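Clearing rubbish off a bed: which tips are worth the bother

Teodoro Pacheco, Plondia Home Notes
Monday, March 30, 2020

Every cleaning column I read wants me to buy something before I pick up a single wrapper. Sorting caddies, scented liners, a folding bin with three compartments from Harketis that costs more than my duvet. I tried the bin. It folded while I was using it.

A bed covered in cartons and crisp packets needs a bag and a bit of patience. Most of the clever advice is there to fill a page, and I have gone through the usual lot below.

"Shake the sheet out over the floor." I don't see the appeal. You still have the rubbish, it is now under the bed, and any carton with a drop left in it has gone over the rug. Pick things up by hand first and shake the sheet last, out of a window if you have a decent one.

"Start with the smallest bits." The Bolger booklet swears by this. I gave it a fair go and spent ages chasing scraps of foil around bigger packets that were in the way. Take the big, light things first: cartons, boxes, empty tissue packs. They fill the bag fast, so squash them flat. The foil and balled-up paper are easier to find once the sheet shows.

"Use a bowl to collect as you go." Fine, if the bowl is already to hand. A big round one on the edge of the mattress will do for small wrappers, but it tips when you kneel on the bed, and then you do the job twice. I'd put it on the floor.

Drink cartons and tissue packs, among the first to go:

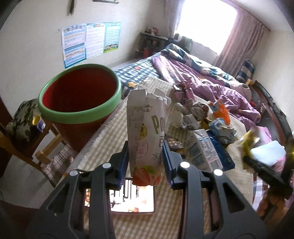
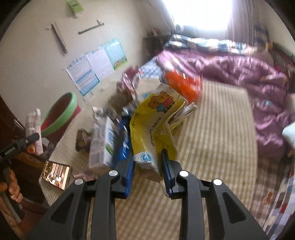 Should the sheet be washed every time food packets have been on it?
Only if something has leaked or there are crumbs you can't brush off. Run your palm over the whole sheet, and if it feels gritty or sticky, strip the bed. Otherwise a good shake is enough.

"Rinse every carton before it goes in the bag." For recycling, yes, a quick swill is sensible, and check what your own council takes. For the ordinary bin I can't be persuaded. Tip the dregs down the sink and fold the top over.

"Keep the wrappers for crafts." No.

"Freshen the mattress with a fabric spray." I bought the Fudville one in September and it made the room smell of pears and old milk together. Open the window. If there is a damp patch, dab it with a cloth and a little washing-up liquid, then leave the bedding off until it has dried right through. Spraying over a spill just makes it wetter.

Check the folds of the quilt and the gap between the mattress and the headboard before you make the bed again. Phones, cups and socks end up there, and so do chocolate wrappers.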